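Against the gripper league table

By Harriet Pettigrew

Every January somebody publishes a ranking of grippers, and every January I get sent it by people who want to know whether to buy the one at the top. This year's comes from Dritley, who ran 1000 picks with each of two grippers, same arm, same controller, and gave the Clevby a win by 10 picks. I don't believe it, or at least I don't believe it means anything.

My complaint is with the table, and I mean the thing you put the objects on. A trial like this depends on where the object sits when the fingers come down, and most write-ups give that a single line. Blue tape on a grey top is the usual answer. I have laid plenty of it myself.

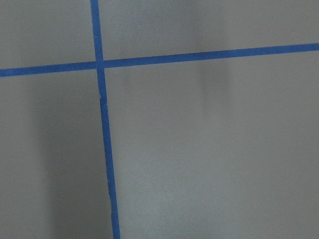
A tape line has a width, and a person resetting an object for the 600th time will not treat that width the way they did on the first go. They get tired. They learn which position the gripper likes and drift towards it, quite innocently. Ten picks in a thousand is well inside what a kind hand can give you, and the report doesn't say who did the resetting or whether they knew which gripper was fitted.

Rui Ramalho, who is fairer than I am, wrote to tell me that a rough grid is still better than none, and that real workplaces are rough too. I accept the first part. The second is an excuse I have heard from every sales desk in the trade.
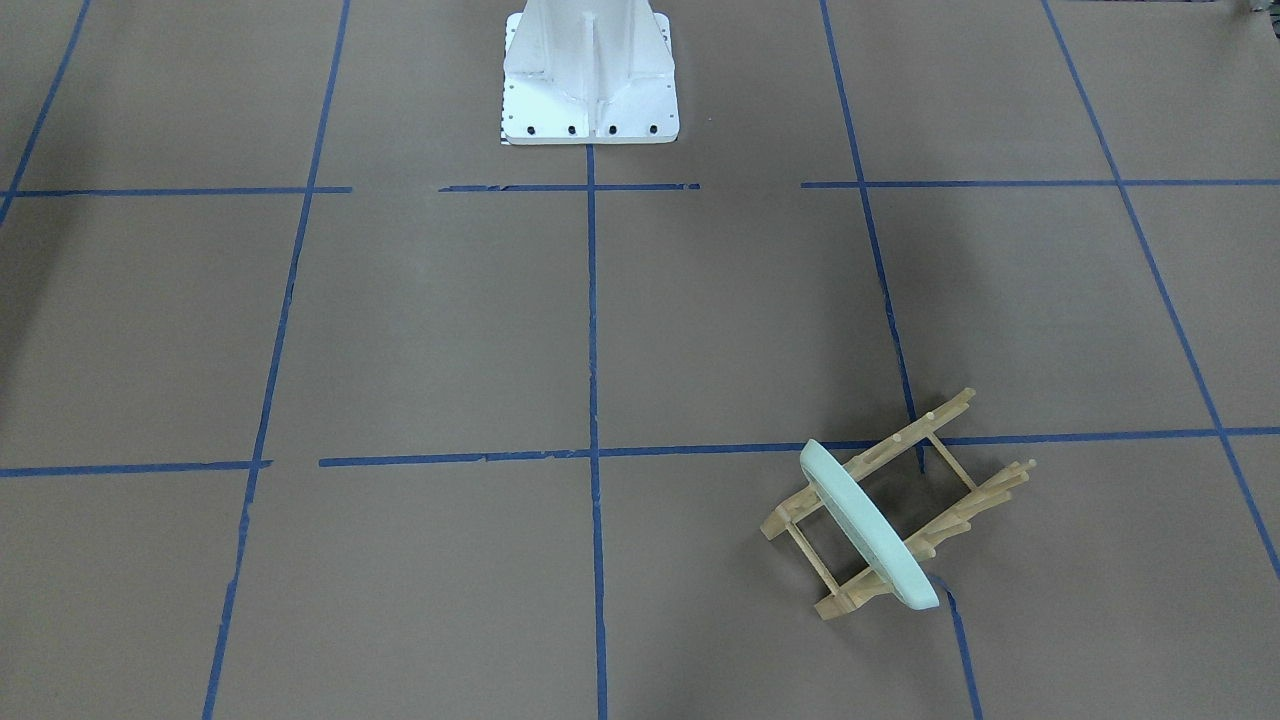
Then there is the choice of objects. Long thin pieces laid across one another are a nuisance for any parallel gripper - you have to come in at the right angle or you shift the lot - and they ought to be in every trial. Dritley used cubes. A cube will forgive nearly anything.

What I would pay to read is a dull report with the failures written out one by one, and the wrist camera pictures kept from before each attempt. Anika Brannigan did this for her Esposito trial, all 1439 attempts of it, and found no winner. I gather the makers were disappointed. I bought the cheaper one.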